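19 March 2022, Serdale kitchen bench

Right, the gripper stalled again, and this time I was standing next to it with a brew so I saw the whole thing. Drawer run, arm goes down to push the drawer shut, finger catches the back wall and just keeps leaning. No stop, no beep, nothing! I hit the big red button at what felt like a week later (the log says it was well under a second, so ignore my nerves).

Force limit in the Preleo config was set to 300. We agreed on 100 for anything near the drawer, and I'm fairly sure I typed that in myself, so either the update put the old file back or I saved it to the wrong profile. Peak in the log was 287, so as far as the controller was concerned all was well and it had no reason to stop. Grim. Log number is 3479 if anyone wants to look at the curve, it's a lovely smooth ramp right up to where I panicked.

Finger looks straight to me but I put it against the spare Marchetti one and there's a tiny gap at the tip, so I don't trust it. Swapped. Limit back to 100, saved, power cycled, read it back, still 100. Did the drawer again at quarter speed with my hand on the button the whole way.

Still to do: ask Gruvix whether updates are meant to touch the limits file, and please can we all read the number off the screen before the first run of the day. Me included.

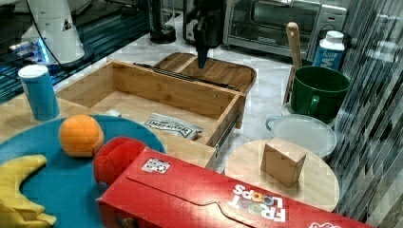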